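Hesia Hall Dining Service
Frequently Asked Questions for Residents

Last revised 2011-10-28

Who may eat in the dining room?
All residents of Hesia Hall and their registered guests. The room seats 280. Guests must sign in at the Zekden Street entrance before each meal.

How much does a guest meal cost?
Guest meals are sold in books of 13 tickets at the Housing Office. Single tickets are not available at the door.

Can I change my meal plan during the term?
Changes are accepted through the end of October. After that, a plan may be changed only for medical reasons, and a written request must be sent to Jeanie Dalgleish, Dining Services Manager.

Do unused meals carry over?
No. Unused meals expire at the end of each term and are not refunded. Residents who withdraw from the Hall should refer to Section 4 of the housing agreement.

How do I report a food allergy?
Complete the dietary form and return it to Syafiqah Teoh in the Nasution Wing office. Please allow five working days. Residents with severe allergies should not use the self-service line until the form has been confirmed.

May I take dishes to my room?
Dishes, trays and flatware must remain in the dining room. Residents who are ill may ask a friend to collect a meal in a disposable container. Small bowls are set out on saucers, and both should be returned together. 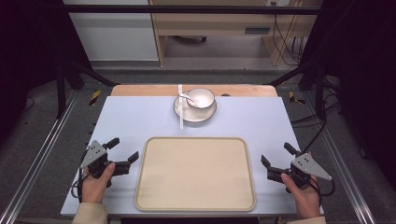

Who do I contact about a billing error?
Write to the Housing Office and include your resident number and the date of the charge.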